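I gave up on fabric softener in June, and I have opinions now, so pour yourself something and settle in.

It started with towels. We have a stack of bath towels that my mother-in-law gave us, really thick ones, the kind you'd steal from a nice hotel, and over the last couple of years they had quit doing their job. You'd step out of the shower and push the water around on your skin like you were using a shower curtain. I blamed the towels. Then I blamed the machine. I even blamed the water in Arkthorpe, which is hard enough that our kettle looks like a cave inside.

Then I was complaining at dinner (I complain at dinner a lot) and Maximiliano Calvo, who ran a dry cleaning counter for 9 years before he switched to teaching, put down his fork and asked how much softener I used. A capful, I said. Maybe a capful and a bit. He just looked at me!

Softener works by leaving a coating on the fibers. I knew that in the way you know things you've read on the back of a bottle, but I'd never put it together with the towels. All that slippery nice-smelling stuff stays behind, and it builds up, wash after wash, until the cotton can't drink anything. Same goes for gym shirts and microfiber cloths, and I had been drowning all of them in spring meadow scent since college.

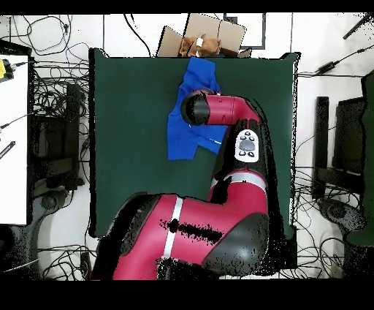 Blue again. It's always the blue laundry with me.

So I quit. The first thing I did was strip the towels, meaning two hot washes in a row with no softener, the first with a cup of white vinegar and the second with just detergent. I did it on a Tuesday night with the bathroom window open, and the whole upstairs smelled like a pickle jar until bedtime. Don't ever mix vinegar with bleach, by the way, not even in the leftover-in-the-drawer sense. Rinse that drawer out first.

Were the towels better? Yes, a lot better, but also crunchier, and I won't pretend I loved that part. If you hang them up straight from the machine they dry like cardboard. What helps is snapping them hard a few times before they go on the line, and then 10 minutes in the dryer at the end. My sister swears by wool dryer balls. I bought 3 of them and the dog has 2, so my data is limited.

T-shirts were the bigger surprise. I expected them to feel scratchy and they just feel like shirts. The old Rostelo one I sleep in has been washed maybe a thousand times and it's softer than anything I ever got out of a bottle.

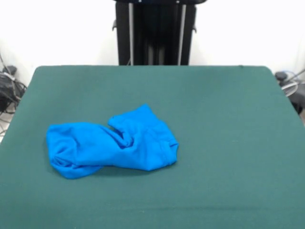

Blue cloth on green felt

Speaking of shirts, the question I get most at club is what to do about static, and I wish I had a better answer. Keep the synthetics out of the dryer. That's most of it. A fleece and a polyester blouse tumbling around together for an hour are going to come out crackling no matter what you pour in. I hang all of that stuff on the rack in the spare room and dry the cotton by itself, and the sock-stuck-to-the-sleeve problem has mostly gone away.

Next up is the washer drum itself, which has a ring of gray gunk under the rubber seal that I found last weekend and would rather not discuss until I've dealt with it. If you have a method that doesn't involve a toothbrush, please leave it in the comments.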